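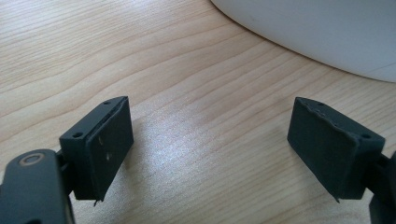 How do I get water rings and a sticky patch off an old wooden table?

Posted in Home and Furniture by teapotandtoast

Hello all, I hope somebody can point me in the right direction before I do something daft. I've taken on my aunt's old kitchen table, which she bought second-hand when she was first married and which has seen more Sunday dinners than I could possibly guess at. It's a lovely thing and I'm very fond of it, but the top has a good few white rings where people have put mugs down (my family are terrible for it, and I include myself), and at one end there's a tacky patch the size of a dinner plate that never seems to dry out however often I wipe it.

I've been using the Bavach spray polish that was under her sink, mostly because it was there and it smells of her house. My neighbour thinks the polish is the trouble and wants me to sand the whole top back to bare wood. My brother says leave it alone and buy a tablecloth. I'd like to keep the table looking its age, if that makes sense, and I haven't got a shed or any power tools, just the kitchen and whatever I can do with the windows open. I don't know whether it's varnished, waxed or oiled, and I wouldn't know how to tell. It needs to be back in use by the end of July, when I've got the whole lot of them coming for lunch.

Any help very gratefully received!

mossycroft

Oh, what a nice thing to have been given. I've done up a few tables over the years and I'd say please don't sand it yet, you can always sand later and you can't put the wood back.

First job is to find out what's on it. Pick somewhere out of sight, the underside of the overhang if it was finished there, or the edge nearest the wall. Put a little white spirit on a cotton bud and rub. If the bud comes up yellowish or brown and the spot goes a bit dull, you've very likely got wax. If nothing happens, try the same again with methylated spirits on a fresh bud, just a dab. If the surface goes soft and sticky under the meths, it's probably shellac (French polish), and you'll want to go very gently from there on. If neither does much, it's most likely a modern varnish, which is the toughest of the lot and the most forgiving of a clumsy afternoon.

Then the sticky patch. I'm with your neighbour on the cause, if not on the sandpaper. Years of spray polish build up, and at the end where people sit and eat you get cooking grease and hand cream mixed in with it. Wring a soft cloth out in warm water with a small squirt of washing-up liquid, so it's barely damp, and wipe a bit at a time, drying as you go. Have a look at the cloth and you may get a shock! If it's still tacky the next morning, go over it with white spirit on a rag (windows open, hob off, and lay the rag out flat outdoors to dry afterwards, don't screw it up in the bin). Leave the white spirit out of it if the patch turns out to be the finish itself gone soft, because then no amount of cleaning will cure it and you'd be looking at refinishing that end.

White rings are usually damp sitting in the finish, so they're easier than they look. Black ones have gone into the wood and are another story. For white ones I smear on some petroleum jelly at bedtime, leave it overnight and rub it off with a soft cloth after breakfast. It doesn't always do the trick the first time, so I give it 5 nights before I get cross. The cloth and warm iron method works as well but I've scorched a table with it, so I'm not going to be the one to recommend it.

Once it's clean, let it sit for 7 days with nothing on it before you put on any wax. I use the Cledura clear paste, very thin, and buff it once it's gone hazy. Any plain furniture wax would do. It will go over old wax or varnish perfectly well. And then coasters, and be strict about it.

dusberglane30

sand it. 1000 grit wont do anything on its own you need to start much coarser. did mine in a day, looks brand new

pipandpercy

I'd go along with mossycroft, and only wanted to add that mayonnaise is the same idea as the petroleum jelly if that's what you've got in the fridge, though the kitchen does smell of sandwiches for a while afterwards. My mum swore by it.

Do test the wax somewhere hidden too. I put a tinted one from Asamoah on a pale table once, thinking it would hide the scratches, and every single scratch came up dark brown like a map of the railways. I got most of it off with white spirit and a lot of muttering. Clear is safer if you like the colour it is now.

If the rings are still faintly there when your family come, put a big bowl of salad on the worst one and carry on with them in August.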